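4.2 How people put toy blocks into groups

I should say up front that this part of the study started as a bit of an accident. Lovely Castillo and I had been pretesting the block sets for the main experiment, and we kept arguing over lunch about what a "tidy" board looks like. Lovely sorts by color, always. I go for shape first (six-sided pieces with six-sided pieces, stars with stars) and only look at color when I run out of other ideas. So we wrote the question up properly and asked other people!

Each person who took part got a mixed handful of small blocks and a flat board, and heard one sentence: "Please put these into groups that make sense to you." That was all. We gave no number of groups and no time limit, and if somebody asked what we meant by "make sense" we just read the sentence again. Abdelilah Belkadi ran most of the sessions and has far more patience for this than I do.

We collected 600 boards in all. On 129 of them people used shape as the main rule, and on 200 they mixed rules in some way, for instance splitting by color and then pulling one odd piece out to stand by itself. The rest went by color. I had expected color to win, but I was surprised by how many of the mixed boards there were, and how sure of themselves their makers sounded when Abdelilah asked them to explain.

Spacing turned out to be the harder thing to code. Some people push the blocks of a group right up against each other, and others leave finger-wide gaps – which makes it tricky to say where one group stops and the next begins. Nestor Tagle and I coded the boards separately and then sat down over the ones where we disagreed. We ended up with a plain rule: if the gap between two blocks is clearly smaller than the gap to anything else on the board, they belong together. Figure 3 has the kind of layout that gave us no trouble at all, with two colors to a group and plenty of bare wood in between.

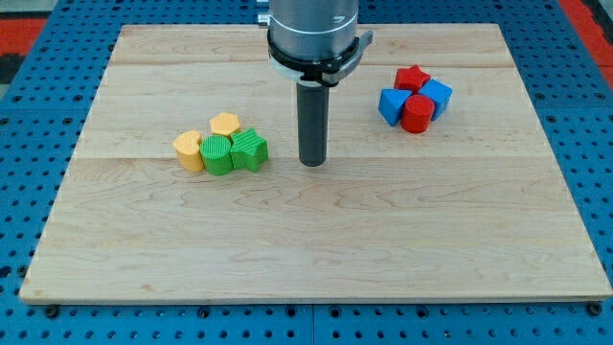 Figure 3. Two clusters of four blocks on the square board: yellow and green on the left, red and blue on the right.

Grouping by pairs of colors, as in Figure 3, was coded as a color rule. Noel Dalisay has argued (and I go back and forth on this) that it deserves a category of its own, as you need a second decision about which colors go together. We come back to his point in Section 5, where the explanations people gave are looked at one by one.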